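Notebook, folding bench, May

Back on tops after a fortnight of tea towels. I miss the tea towels. A tea towel has four corners and no opinions.

Stock first. The Gradora bundle arrived with 21 pieces in it, 20 of which are the right thing. The odd one is a child's singlet with a dinosaur on it, now pinned to the corkboard by popular demand. Everything else got one wash, no softener, and a night on the airer. I labelled the bag with a marker that has since dried out, so if anyone is wondering why the label says "GRADO", that's why.

The method on the wall card still reads: lay flat, neck away from you, smooth from the middle out, left side in, right side in, bottom up. Whoever wrote "smooth from the middle out" had never met thin cotton. Smooth the middle and the hem wanders. Straighten the hem and the shoulders pucker. I've pencilled "hem first, then leave it alone" beside it and will see how long that survives.

The mint green top is the one I'd keep going back to. It's light enough to show every crease, and on the white table you can pick up a crooked hem from the doorway.

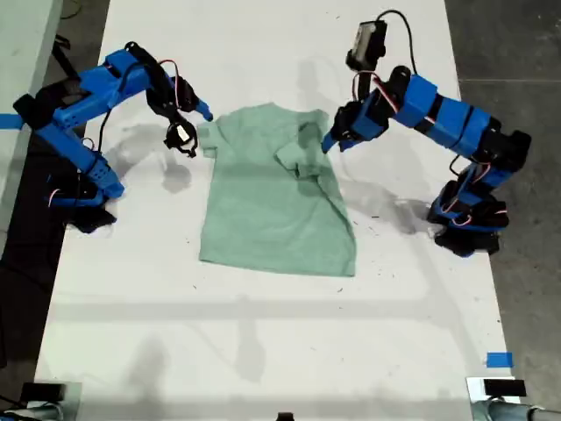
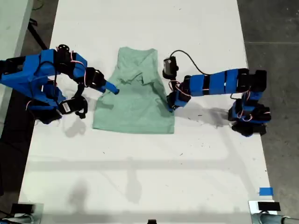 Mint green top on the white table, upper part folded over, lower right corner not behaving.

Notes on that corner. I blamed the table and put the level on it. Table's fine. I then blamed the wash, and went looking for a twisted side seam, which is what you get when the fabric is cut a bit off the grain. Checked the seam against a ruler and I'd call it slightly twisted, though I wanted it to be, so somebody else should look.

The doubled layer is the other nuisance. Once the shoulder comes in over the chest you've got two thicknesses up top and one down below, and the finished packet sits like a doorstop. Holloway's old shop guide gets around this by folding the sleeve back on itself before anything else moves. Worth a go. It adds a step, and the wall card is already full.

The fold log stands at 1,143 entries, 784 of them tea towels, which tells you where our courage has been.

To do:
Try the sleeve-back fold on the mint one and on something darker.
Ask Bornivo if the next bundle can be one size. They'll say yes and send three.
Move the airer away from the heater, the collars are going crisp.
Find the Gakness folding board. Last seen under the kettle, being a tray.
New marker.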